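Vieille tour à remonter : ça vaut le coup ou direction déchetterie ?
38 commentaires — 11 partages

Ce site utilise des cookies pour mesurer l'audience. Accepter / Paramétrer

shireen_b
Salut tout le monde ! J'ai récupéré la tour de mon oncle (une Zeltwood, achetée chez Remgate à l'époque) et je voudrais en faire un petit serveur de fichiers pour la maison. J'ai déjà ouvert, sorti la mémoire et le processeur, et maintenant je me retrouve avec une carcasse et plein de questions — surtout sur l'ordre du remontage. Je garde l'alim d'origine ou pas ?

themba.s
Garde-la pour les essais, tu verras après. Par contre le socket, tu refermes le levier ou tu remets le cache plastique si tu l'as encore. J'ai plié deux broches sur une Hartley en laissant tomber une vis dedans, j'ai passé la soirée avec une aiguille et une loupe de couture.

shireen_b
Aïe. Pas de cache, je n'en ai jamais vu la couleur ! Bon, moi ce qui me plaît dans ces vieux boîtiers de marque, c'est le bleu : tout ce qui se tire ou se déclipse est en plastique bleu, on s'y retrouve sans notice.
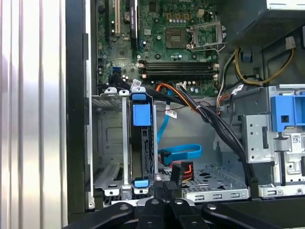
Du coup je pensais commencer par les barrettes, puis le processeur, et ne toucher au disque qu'à la fin. Le faisceau du panneau avant, je le laisse branché, j'ai trop peur de ne pas retrouver le sens.

Elinborg
Non non, le processeur d'abord ! Ensuite la mémoire. Avec les barrettes en place tu as moins d'espace pour les doigts, et le ventirad par-dessus je ne t'en parle pas. Change aussi la pâte thermique, celle d'origine doit être dure comme du plâtre.

themba.s
Pas d'accord, sur une tour l'ordre n'a pas grande importance, on a de la place. La pâte oui, évidemment.

Elinborg
On voit que tu as de petites mains :)

clementina_h
Je vais faire la rabat-joie : un vieux PC de bureau allumé jour et nuit, ça consomme. Le mien tournait à presque 38 watts au repos, je l'ai remplacé par un petit boîtier Dekito et je ne regrette rien. Tu mets combien de disques ?

shireen_b
2 si j'arrive à en caser un autre, sinon un seul. Il ne tournerait que le soir, pour les photos et la musique. Et puis j'ai envie de bricoler, le petit boîtier tout fait ça m'amuse moins !

clementina_h
Ah ben si c'est pour le plaisir, je retire tout.

annatjie
Petit conseil quand même : si au démarrage tu as un code 2122 sur l'écran, c'est la pile du BIOS chez Zeltwood. Enfin chez moi c'était ça. J'avais racheté de la mémoire pour rien...

shireen_b
Noté, je prends une pile en même temps que la pâte. Processeur d'abord alors (désolée Themba), je vous dis quand ça démarre.

themba.s
Sans rancune. Mais referme ce socket ce soir !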